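The Pernero Facsimile Portfolio: Foxes, Badgers and Ghosts
Review for teaching collections, 5 October 2024

The Pernero portfolio reproduces Japanese woodblock prints on the subject of animal transformation and the supernatural. It is issued in an edition of 889 and is intended for study rooms where original impressions cannot be handled. The copy reviewed is held by the Grernoldale Print Study Room and has been in regular use there with undergraduate groups.

The sheets are divided between two folders, one for fox legends and one for badgers and ghosts. Each is printed at full size on a soft, slightly absorbent paper. Margins have been retained, and seals and signatures are legible without a glass.
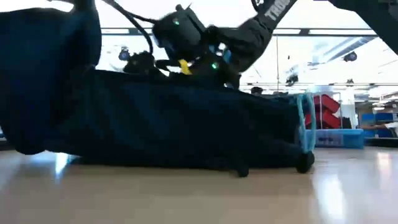
Color is the strongest feature of the set. Reds are restrained, and the grading of the night skies has been reproduced without visible banding. The blues deserve particular notice. Between the robe of the fox-wife and the cord at her waist there is the same separation as between the dark navy cloth and the light blue rope in the photograph, and in the folds of the robe the darkest tone comes close to black, much as it does in the creases of the fabric. Earlier facsimiles known to this reviewer reduce both to a single mid-blue, and the cord disappears.

Blind embossing is less successful. On three of the sheets the pattern on the white garments can be felt but hardly seen, even under raking light. Students should be told of this before they draw conclusions about technique.

The accompanying booklet gives a short account of each legend, a transcription of the inscriptions and an English translation. The entries on the badger stories are clear and well chosen. Those on the ghost subjects assume some knowledge of the kabuki stage, and a brief glossary would have helped.

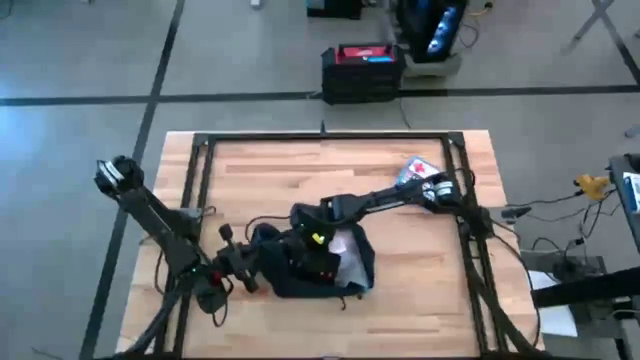
M. Dobson

The folders themselves are adequate. The ties are narrow and fray with use, and the flaps do not fully cover the longer edge of the sheets. Institutions may prefer to move the prints to the Stultesent solander box, which fits them closely and closes flat.

At $700 the portfolio is not inexpensive, although single sheets may be ordered from the publisher as replacements. It is recommended for departments teaching Japanese print culture or comparative folklore. Collections that require accurate embossing should examine a copy before purchase.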